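Packing Cables at the Miltudska Robotics Club
Tue 12 September

The robotics club at Miltudska meets in a former drafting room on the second floor, and on most afternoons the first thing you hear is an argument about table space. The club has 11 members this year. All of them are working on the same project, a two-armed packing station they plan to enter in the student division of the Pakine competition.

The task sounds small. The robot has to take a coiled cable, put it in a mailer box, and close the lid. The club's team captain, a senior who has been a member since her first year, said they picked it because it looked easy on the list.

"There were tasks with cups and tasks with blocks, and we had done blocks," she said. "We thought a cable was one object. Then you pick it up and it's a different shape from the one you were looking at."

The students do not write out each movement in advance. One of them guides the arms through the job by hand controls while the computer records the camera views and the joint positions. Those recordings are then used to train a program that tries the job without help. The club has 3,082 recordings so far, most of them made over the summer. In July the school let them keep the room open on weekday mornings.

"I did a lot of July," said a junior who handles most of the recording. "You get a feel for it. The first week I was closing the gripper too early every single time. I'd pinch one loop and the rest would stay behind."

He said the right arm does most of the cable work, and the left arm is there mainly for the box. Early on they tried having both arms hold the coil. It kept opening up in between, so they gave up on that after a few days.
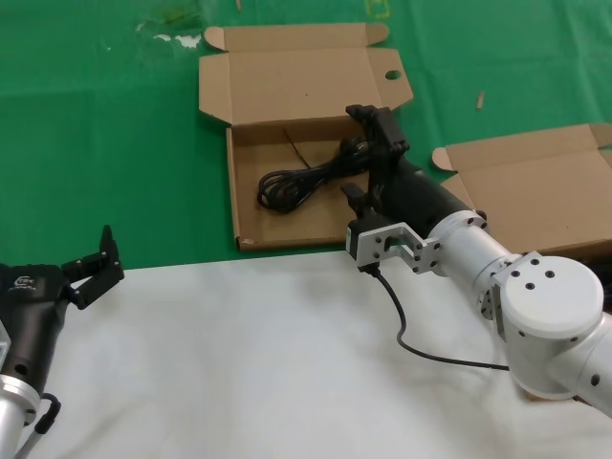

The lids have been the second problem. A mailer lid has side tabs that have to go down inside the walls of the tray, and if one tab catches, the whole lid sits crooked. The judges at Pakine score a crooked lid as half a box. The captain would like to see full marks on lids before the club spends any more time on speed.

"We can get the cable in," she said. "I'm not worried about the cable anymore. I'm worried about a piece of cardboard."

Her teammate disagrees. In the last set of test runs the program tried the job 184 times, and he went through the failures himself. By his reading, many of the bad lids started with a loop of cable sitting too high in the tray, so the lid never had a chance. He wants more recordings where the operator presses the coil down before letting go.

The two of them have settled on doing both, one kind of practice on Mondays and the other later in the week.

The club's adviser teaches physics and took over the group when it was still building small wheeled robots for line-following races. She said she stays out of most decisions, apart from safety and money. Students have to call out before they switch the arms on, and one person stands at the stop button whenever the program is running by itself.

"They know more about the software than I do at this point," she said. "What I can do is ask them what they changed. If they changed four things at once, I send them back."

The money comes from the school and from Basov, a local parts supplier that gives the club a discount and takes two students each summer. The boxes they buy themselves, flat, in bundles. A box lasts a few days before the creases get soft, and a soft box closes too easily to be good practice.

Their nearest rival is the team from Fukuda, which placed ahead of them last year by 12 points. The captain has watched the video of that run many times. She said Fukuda's robot was slow and did not drop anything.

The junior is more interested in what happens after the competition. He wants to try a cable with a heavy plug on one end, a job the adviser has asked them to leave until the spring. Recording starts again on Thursday at three.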